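October, gear set from Branel, morning into early afternoon

Spread the dark gray cloth out before anything else today, and I'm glad I did, as the small parts show up beautifully against it and don't skate away the way they do on bare concrete. It still has its fold lines from the drawer (I keep meaning to iron it, and I never will). Bag 2435 was the one I wanted, the set Tihomir Softić put aside for me after the Sadley job, and I laid the round plate down and started trying the gears on it dry, no grease yet, just to get a feel for the fit.
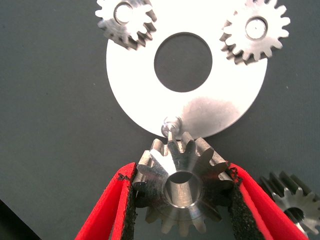 Plate with two gears resting near the rim, pin at the bottom edge.

I do like handling these. The teeth feel crisp and the bores are clean, and after the last lot from Calano, with burrs I could find with a thumbnail, that's a real pleasure! Note for whoever picks this up: please wipe each gear before it goes near a pin – the packing oil is sticky stuff and it holds grit.

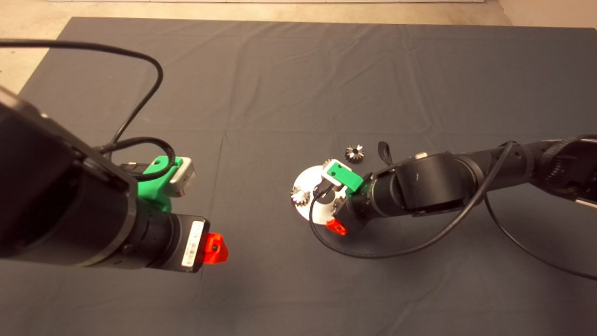
Dervishi's drawing asks for the gears to be seated by hand with no tapping, and I agree with that, having bruised a tooth or two in my time. If one feels tight, turn it a little and try again, and if it's still tight after that, set it on the cloth and try the next one. I'd like them kept in the same order from now on, so a dab of marker on the back face once they've settled, please. 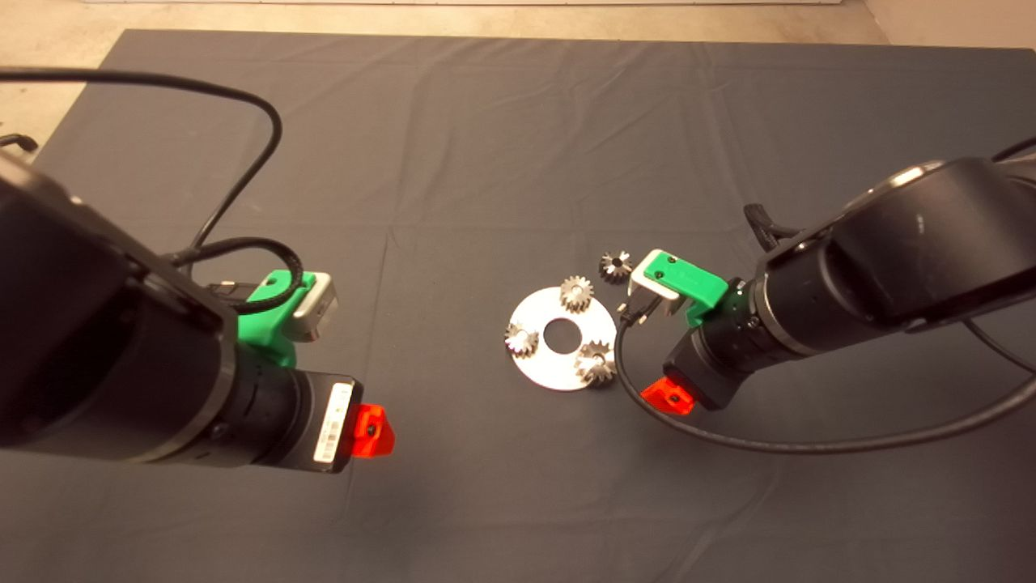

Still to do: measure the center hole properly with the good calipers (Tihomir has them, I think), find the thin grease, and ask Branel whether the spare pins come in packs of 7 or singly. Cloth stays down overnight.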